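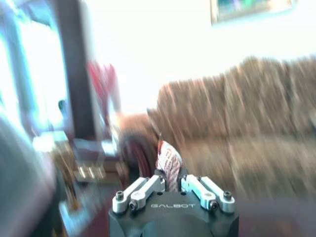 客厅大收拾这件事，我从二月就开始念叨，一直拖到清明假期才动手，结果一动手就停不下来了！房子是我和 Ehsan Arain 合租的，老楼，层高不错，缺点是东西进来容易出去难。两个人加起来住了7年，沙发换过一次，书架加过两次，茶几底下那层隔板更是谁都说不清里面塞了什么。收拾的起点就定在沙发，褐色和米色混在一起的花布面，又大又沉，当年三个人抬上楼，在拐角卡了半天。花布有个大好处，耐看，也耐脏；坏处是小东西掉上去就跟隐身了似的，像那种红白花的小玩意儿反倒好找，颜色一跳就看见了。我现在买小物件都爱挑带红色的，道理就在这儿。

这一页放的是收拾那几天的记录，不按房间分，想到哪儿写到哪儿。喜欢看别人家过日子的朋友，慢慢翻吧！

导航：首页｜居家相册｜旧物｜阳台｜留言｜关于本站

分类：居家 › 客厅 › 收拾与归位

先说沙发。坐垫全部掀开，缝里的东西一样一样掏出来：两支笔，一把不知道开哪儿的钥匙，一枚外套扣子，还有 Ehsan 找了整整一个冬天的耳机塞。他高兴得当场要请我吃饭，我说先记账上。掏完用吸尘器的扁嘴顺着缝走一遍，再拿拧得很干的湿毛巾顺着布纹擦，擦完开窗晾着，整个客厅的味道都不一样了，清清爽爽的，我在屋里来回走了好几趟，就为了多闻几口。

沙发底下的惊喜更多。一副 Bangash 牌的桌游，我俩都以为搬家的时候弄丢了，牌居然一张没少！当晚就拆开玩到半夜，第二天的进度因此晚了一上午，值。另外还翻出一本从图书馆买回来的处理旧书，讲怎么编藤椅的，夹着一张超市小票，金额352，买的什么已经褪得看不清了。

毯子和靠垫也在这一轮过了一遍。留下来的标准很简单，冬天真的会盖的留下，光是好看的再想想。想来想去好看的也留了两条，没办法，实在是太好看了。

然后是我最喜欢的窗边。这一块以前是杂物的临时停靠站，快递、雨伞、没拆的信，谁进门都顺手往那儿一放。清出来之后我才发现，白天的光是真好，从窗户斜着照进来，什么东西摆在那儿都显得精神。深色的木头台面擦过两遍，纹路全出来了，我给朋友们挨个发消息炫耀，也不管人家忙不忙。

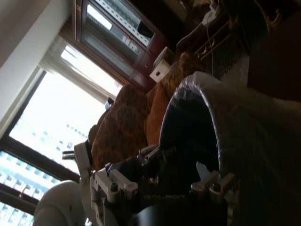
窗边一角：深色大圆口容器，后面挨着两团橘褐色的家伙，再往后是白色小盒子。

每次看到这两团橘褐色，疙疙瘩瘩的，我都想到刚出炉的乡村面包，暖得很，跟深色木头放在一块儿特别对味。旁边还有一点点浅蓝，量很少，可是整个角落一下子就活了。配色这件事我没学过，全凭瞎试，试到顺眼为止。以前我总觉得要买一整套同色系的才叫搭配，花了不少冤枉钱，现在把家里已有的东西换着位置摆，乐趣大多了。

大口的容器我一直偏爱，手能伸进去，里里外外都好擦，想装什么都行，空着也有样子。朋友 Mohsin Jatoi 家里全是细口瓶，他每次来都要跟我辩论一番，说细口的才优雅。优雅是优雅，他自己拿长柄刷洗瓶子的时候可没少叹气，哈哈。

小盒子我也爱，家里攒了8个，大大小小都有。诀窍是别装满！装到七成就换下一个，找东西的时候不用整盒倒出来。还有，盒子里放什么就老老实实在本子上记一笔，我试过靠脑子记，结果为了一卷双面胶翻遍了全屋。

最后交代一下没收完的：书架最上面两层，门后挂钩，还有茶几隔板的后半截。茶几那块 Ehsan 说归他管，我就等着看了。书架我打算下个月再弄，手头有一批旧杂志想先翻一遍，里面有几期老的园艺专栏写得特别好，舍不得就这么送走。门后挂钩倒是小工程，缺两颗合适的螺丝，楼下五金店老板让我拿旧的去比着买。

更新于2024年4月5日　　浏览 3569

相关相册
· Nekurness 旧货市集淘来的灯罩
· Cletthorpe 小屋的厨房，一个周末刷完墙
· 阳台烤架终于开张：Grillelari 初体验
· 玄关鞋柜改造（上）
· 一屋子的毯子怎么叠

上一篇：冬衣装箱记
下一篇：书架最上面两层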